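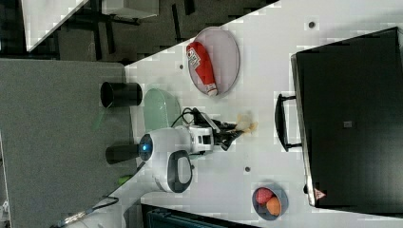 Leave the ketchup on the plate

I grew up in a house where the table was cleared before anyone was allowed to cook on it. My mother wiped it down, put the bottles back in the cupboard and only then brought out a pan. I did the same for years. I now think it was a waste of effort, and that a kitchen table works best with most of its things left out.

My case rests on the colander. Ours used to live at the back of a low cupboard in the flat on Ikley Road, under two baking trays and a cake tin. I used it perhaps twice a month. When we moved I left it on the table for want of a shelf, and I have used it most days since. I rinse beans in it. I put plums in it. An oval one is best, as it leaves room beside it for a plate.

Plates are the other thing people put away too soon. A plate with a sauce bottle lying on it is a perfectly good arrangement. The drips go on the plate and the plate can be washed.

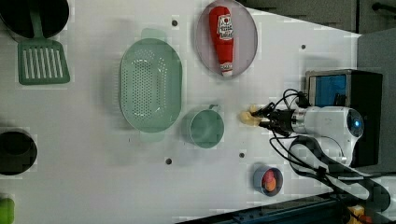

Ezequiel Calvo wrote to me after my last column to say that all this is fine until you want to roll out pastry. In his view a table is a surface first, and anything standing on it has to be lifted off again sooner or later, so you may as well have shelves.

He has a point about pastry. I make it at Christmas and at no other time, and I can move a few pots at Christmas. What I won't do is arrange my kitchen for the other months around a job I hardly ever do.

Small bowls matter more than big ones here. One piece of fruit in a small bowl gets eaten. A dozen in a large one go soft at the bottom. 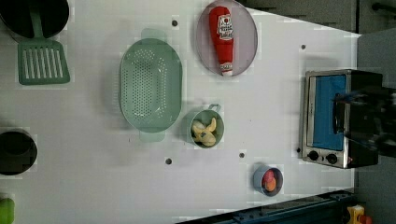 The same goes for pots. A small one with a loop handle can sit out all day and take whatever is in your hand, and it weighs so little that shifting it is no trouble. Big black pans should go to the edges, where they don't block your reach.

I looked at fitted storage last January. Barrios quoted me 1,820 for a wall of drawers, and the Oline catalogue had a rack for 72 that held four pans and no lids. I bought neither.

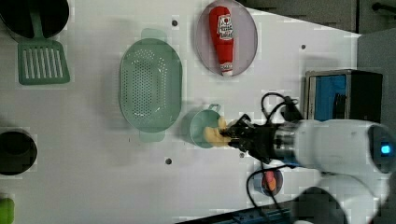

A slotted spatula, for that matter, needs no hook or jar. Lay it beside the pot it is used with and you'll find it there on Wednesday when the onions are catching.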